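Left-hand grip fault at the Nerkstead bench: what we know so far

The pick-and-place bench has been on restricted running since August 29, 2021, after the left hand failed to let go when told to. The task was the usual one, moving a small stuffed toy onto the green plate.

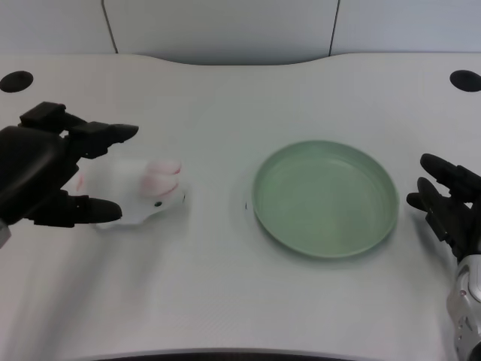
What happened

The left hand closed on the toy, lifted it and carried it over to the plate. The release command went out and the controller logged it as done. The fingers stayed shut. The operator sent it again with the same result, then pressed the stop button. The hand held its grip with the power off, as it is built to do, and the toy had to be worked out by hand once the arm was locked.

No one was hurt and neither hand was damaged. The toy has a split seam and has been replaced from the spares box.

What the logs show

The run was number 698 on that set of finger cables. The log for the upper finger shows the motor turning through its full opening travel while the joint sensor reported no movement at all. The controller only checks the motor side before it marks a release as complete, so it saw nothing wrong. We went back through 2776 earlier releases on the same bench and found 3 where the joint lagged well behind the motor. None of them raised an alarm.

Ogunleye, who supply the hands, have the finger unit now. Their first look points to a slipped cable clamp inside the knuckle block. We are waiting for the written report before we call that the cause.

What has changed

Release is now confirmed from the joint sensor. If the motor and the joint disagree for longer than the set limit, both arms hold position and the run ends. The Clescombe bench got the same update and has done 102 runs on it with one stop, which was traced to a loose sensor plug.

Until the report is in, please stick to soft objects on both benches. Keep your own hands out of the work area until the arm lock light is on, even if the fingers look open. If a hand does not open the first time, do not resend the command. Press stop, lock the arm and write down the run number.

The update is in the Fitumell folder with the revised start-up sheet. Old copies of the sheet taped to the bench should come down.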